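# Kitchen robots at work: what happens to the people on prep?

Our site manager wants to put an arm in the staff kitchen this spring, and I'm on the crew that runs lunch. The screenshot is from the simulator they've been showing us, at the air fryer step.

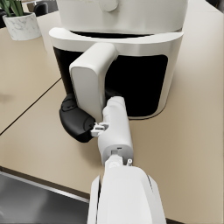 ## What I'd like to know before we say yes

I work at Sartori, in the kitchen that feeds the whole building. We do 150 lunches on a normal day with a crew of 7. The plan is to let the arm handle the air fryers and maybe some of the holding trays, and they're using a package called Flananon to try the moves out on a computer first.

I'm excited about this! I've burned my wrists on basket drawers more times than I can remember, and I would happily never stand in front of a row of fryers again. But a couple of people on my crew are nervous, and I couldn't answer everything they asked me. So, for anybody who has been through it:

- Did your hours change, or did the work inside those hours change?
- Who looks after the thing once the installers leave?
- Does practicing in a simulator help the kitchen people at all, or is it only for the programmers?

We have a crew meeting coming up and I'd love to bring real stories.

*Posted Mar 13, 2018*

---

**traylinefan**

Oh, I love this question. We got an arm at Urkden in January and I was the first one on our line to be trained on it, so here goes.

Hours first. Ours stayed the same, and we got that in writing before the install, which I'd push for if I were you. What changed was the shape of the morning. I used to spend most of it opening, shaking, closing, opening again. Now I load baskets at one end, check food at the other, and in between I do the cold side, which used to get squeezed into the last 40 minutes before service. The salads are so much better now. People have noticed!

The simulator was a bigger deal for us than I expected. Our programmer put it on the big screen in the break room and let us yell at it. One of our cooks pointed out that the arm was coming in right where she parks her cart, and they moved the whole approach before anything was bolted down. Somebody else asked what it would do if the drawer stuck, and that turned into a new stop rule. Ask for a session like that. Bring the people who have the fryer shift, and give them time to talk — the quiet ones on our crew had the best catches.

Things to look at while it's on screen:

1. Where the arm waits when it's doing nothing.
2. How close it passes to the sink, if you have one nearby, and who will be standing there.
3. What it does with a handle that isn't quite where it should be.
4. Where the stop button goes. Ours was behind a rack in the first drawing.

The harder part was the first couple of weeks. It was slow, we were slower, and one coworker felt like he'd been turned into a babysitter. He asked to swap to the grill and they let him. He's still there and likes it.

---

**mop_and_bucket**

Cleaning. Ask who wipes it down. At our place that landed on the closing shift with no extra time, and it took a long while to get fixed.

---

**secondshift_lead**

I'm at Drornora, on the packing side, so no fryers, but your second item is the one I'd take to the meeting. Who looks after it? With us it was 13 people sharing one arm and everyone assumed someone else had read the manual. What worked was picking two people per shift, paying them a bit more, and putting the training on the clock. One of ours had been on the floor for years and never touched a computer at work. She now changes the pickup points herself and teaches the new hires, and she's terrific at it.

I don't agree that the hours promise has to come first, though. Get the training promise too, at the same time. Hours can stay put while all the interesting work goes to an outside tech, and then your crew is left with the carrying.

Also keep doing the job by hand once in a while. We have a morning each month with the arm switched off so everyone stays in practice, and it has saved us on days when it was down for a part. Please post again after your meeting, I'd like to hear what your crew decides.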